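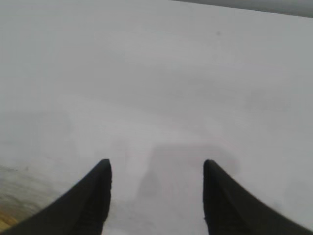 Sheyla Nina built her first robot arm on a door. It was a hollow-core interior door laid over two sawhorses, and every time the shoulder motor started or stopped, the whole thing bounced. She spent most of a winter adjusting software to get rid of a wobble that was coming from the furniture.

The arm she runs now lives at Skudix, a shared workshop on the upper floor of an old upholstery building. Members pay by the month and get a shelf, a door code and a share of the benches. Downstairs are the saws and the welding bay. Upstairs is quieter, and that is where people work on things that need a clean table and a power outlet.

Nina is a bookkeeper by day. She has no engineering degree and learned to solder from her uncle, who fixed radios. She started on the arm because she wanted to know how much of the work a careful amateur could do on evenings and weekends, with parts she could pay for out of pocket.

The answer so far is $740 in parts, not counting the arm itself. She bought that second-hand from a Zerkside packing line that was being refitted. It came with a controller and no manual. The seller had also kept the original gripper, so she had to make one.

"I thought the arm would be the hard bit," she says. "The arm was fine. The arm just wanted to be plugged in and left alone. It was the last 15 centimetres that took the year."

Her gripper is a plain two-finger design. One small motor drives both fingers, and they travel along a crossbar. She chose it over a suction cup because suction is poor on anything with holes in it, and over a many-fingered hand because she wanted to be able to fix it on a weeknight.

The fingers have been redrawn seven times. The first pair were straight bars, which held a block of wood nicely and nothing else. The second pair had rubber glued to the inside faces, and the glue let go. Later versions got wider at the root and narrower at the tip, so that they would flex less under load and still get into a tight spot. The colour is black throughout. Nina says pale fingers confused her camera software, which had trouble telling where the finger stopped and the table began.

There are two views of the work. One camera rides at the wrist and looks down between the fingers. The other stays put and sees the table from outside. The wrist view is best for the final approach, when a few millimetres count. The fixed view is better for knowing where everything is before the arm sets off. Nina tried to get by with the wrist camera alone for a couple of months and gave up on it. As the gripper gets close to the table it throws its own shadow on the surface, and her early software kept treating the shadow as something to pick up.

Her fix for that was dull and it worked. She moved the lights. Two hard desk lamps went back on the shelf and a wide, soft panel took their place. The shadow is still there but its edges are blurry, and the software now ignores anything without a firm outline.

The table gets wiped down at the start of a session, though specks of dust find their way back. Then she sets out whatever she is using that night. She keeps a box of household odds and ends for the purpose, most of it from thrift stores and her own kitchen drawers. 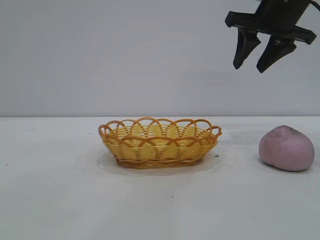 The gripper open above the table at Skudix, with a yellow woven basket and a pink rounded object set out below.

Baskets are harder than they look. A shallow basket with sloping sides gives the fingers very little to hold. An open weave lets a camera see straight through to the other side, so a depth reading can land on the near wall, the far wall or the table. A looped rim is a decent place to grab, provided the fingers come down straight and one of them goes inside. If both land on the rim, the basket skates away.

Small rounded things have a different problem. Closed too high, the tapered fingers slide up and off. Closed too low, the tips touch the table first, and the motor stalls. Nina's program stops the descent just short of the surface and then closes slowly, watching the motor current for a sign that it has met something. She got the idea from a forum post and rewrote it for her own controller.

She keeps her records in a scribbler with a ruled column for each attempt. In September she ran a set of 93 pick-ups with mixed objects, and 49 went through from start to finish without her touching the keyboard. She was pleased with that. The failures were written down as well, with a word or two beside each: slipped, short, hit rim, wrong thing.

The gripper has been through one serious breakage. A cable caught on the elbow joint during a fast move and pulled the connector clean out of the wrist housing. It cost her an evening and a new connector. She has since added slack at the wrist and cut the top speed by half, and she does not plan to put it back up.

Other members have started to borrow the setup. One is a potter who wants to know whether it could dip test tiles in glaze. Another wrote a small program called Buris that plays back a recorded movement from the command line, and Nina now uses it for her own warm-up routine. The arm's calibration file is named Sotelo, after the street where she grew up, and it has its own backup on a memory stick taped under the bench.

For anyone thinking of trying it, her advice is mostly about the order of the work. Build the table first and bolt it to something. Put an emergency stop where you can reach it with your left hand. Make the first fingers out of whatever is lying around and expect to throw them out. Buy spare connectors before you need them.

She is working on an eighth pair of fingers, with a soft pad that slots in from the side and can be changed without tools. The drawings are finished. The pads are still curing on her shelf, under a sign asking people to please leave them alone.

38 shares | 12 comments

Contact us | Copyright, all rights reserved | Back to top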